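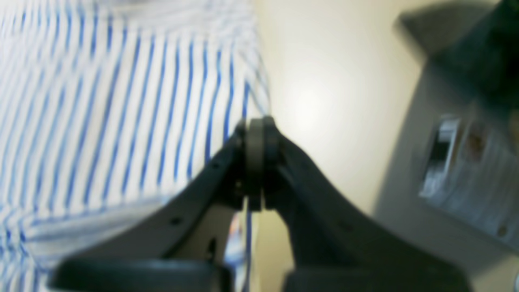 Striped fabric, white with thin blue stripes, from the Wurberg set.

Wurberg: Shirts and Striped Cloth

README, last edited Aug 6, 2021

Contents

Wurberg is a set of 172 short recordings of clothes and household cloth being handled, mostly striped and checked pieces. The work is folding, hanging, smoothing and turning right side out. Plain items are kept in a separate set called Prellarel, which has its own README and a different folder layout.

The set was put together by Virgilio Layug. Dindo Quiambao wrote the labels and keeps the item list up to date.

Why stripes

Stripes show what the cloth is doing. Where a shirt is folded over, the lines change direction, and where it bunches they bend and crowd together. On plain white cotton most of this is lost unless the light comes from the side. We wanted a set where a person could look at one still and mark the creases without guessing.

Items

There are 38 items. Most are dress shirts and pajama tops, followed by dish towels, pillowcases and a few aprons. Each has an entry in items.csv with these fields:

item_id: short code, letters then number
type: shirt, towel, pillowcase, apron, other
stripe: thin, wide, check
colors: ground color first, then stripe color
fiber: from the sewn-in label, blank if the label is missing
collar: stiff, soft, none
notes: free text

The colors field is what the item looks like in daylight. In the recordings pale stripes can wash out, so do not correct the field from a still.

Washing and pressing

Everything was washed once before use to get the sizing out. Shirts were pressed at the start of a session and then left alone, so the later recordings in a session have more wrinkles. The session order is in sessions.csv. Towels were never pressed.

Labels

Each recording has one activity label and up to 10 crease marks. A crease mark is a line drawn along the fold, not a box. Soft rumples with no clear line are labeled "bunched" and have no mark. If the cloth cannot be told apart as shirt or towel, the type is still taken from items.csv – the label does not depend on what is in view.

Known problems

In 14 recordings the item code was entered wrong. The list is in fixes.txt and the corrected codes are already in the Lambrakis release. The older Gekau release still has the wrong ones.

Button counts were dropped in February. They were not reliable on half-folded shirts.

Checks with narrow lines were sometimes labeled "thin". We have fixed the ones we found.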